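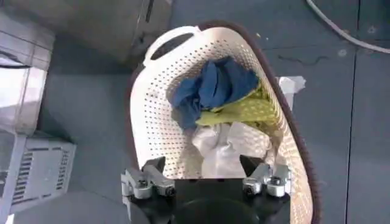
From: Nuria Negussie
To: Kumach list
Date: 7 January 2020
Subject: Re: wool sweaters and the front loader, help!

Maham Janjua wrote:

> Hi everybody, long-time reader, first-time poster. I inherited a pile of
> my aunt's sweaters in December and I'm scared to death of them. Most are
> wool, a couple have no tag at all, and one already has a small hole at
> the elbow. The cleaner near me wants more per sweater than I'd pay for a
> new one. My machine has a "hand wash" setting but I don't trust it as far
> as I can throw it. Do you all really wash these at home? And what do you
> do about drying if you live in an apartment with no yard?
>
> Thanks, Maham

Hi Maham, and welcome!

Yes, I really do wash them at home, and I've been doing it long enough that I've stopped holding my breath. I have ruined exactly 2 sweaters in my life and both were my own dumb fault (one went in with the towels, the other one I left soaking while I went to a movie and then dinner and then, well, it was the next morning).

First thing, do the ones with no tag last. Get a feel for it on something you don't love that much. If you want to know whether a mystery sweater is wool, wet a hidden bit of the hem with a damp cloth and sniff it. Wool smells like a wet dog. My sister thinks this is disgusting but it's never steered me wrong.

Fix the elbow before you wash! Even just a few loose stitches in any old thread to hold it closed. I skipped this once on a gray cardigan and a hole the size of a pea came out the size of a plum. You can do the real darning afterward when it's clean and dry, and it's much nicer to work on then anyway.

For the washing itself I use the bathroom sink, cool water, and a small squirt of Esine, the wool soap in the green bottle. Somebody here swears by Ruruder instead and I tried it for a winter, and it was fine, I just didn't like the smell. Baby shampoo works in a pinch. Push the sweater under, squeeze it a bit, leave it for 7 minutes or so, and go do something nearby. Don't rub and don't wring. The rinse water should be the same temperature as the wash water - that's the part people get wrong, they run it warm to get the soap out faster and that's how you end up with felt.

Lift it out with both hands underneath, like you're picking up a sleepy cat. A wet sweater weighs a ton and if you grab it by the shoulders you'll have sleeves down to your knees. Then lay it on a dry towel, roll the whole thing up and kneel on it. I get a surprising amount of satisfaction out of the kneeling.

About your machine, I've used the hand wash setting on mine for cotton sweaters and a couple of sturdy wool blends, inside out in a mesh bag, with the spin turned way down. I wouldn't do it with your aunt's things until you know how they behave. But every machine is different and maybe someone with the same model will speak up.

Drying in an apartment, oh boy. I was on the fourth floor for seven years with one radiator and no balcony, so I feel for you. I had a flat mesh rack from Naqvi that sat across the bathtub, and that was really all I needed. One sweater at a time, flipped over in the evening, with the bathroom door left open. In wet weather it took two full days. An old window screen across two chair backs does the same job if you wash the screen first. Keep them off the radiator, however tempting it gets.

Oh, and pat it into shape while it's still damp. If you have another sweater that fits you well, lay that next to it and compare. I used to measure everything and write it all down on index cards and I don't bother anymore.

There was a long thread on moths and storage a while back, message 2493 in the archive, and it's worth reading before you put anything away for the summer. It wanders off into a fight about cedar halfway through but the first part is good.

Let us know how the first one goes, and do tell us what color they are, I'm nosy. I'm up for helping with the darning too if you want a walk-through.

Nuria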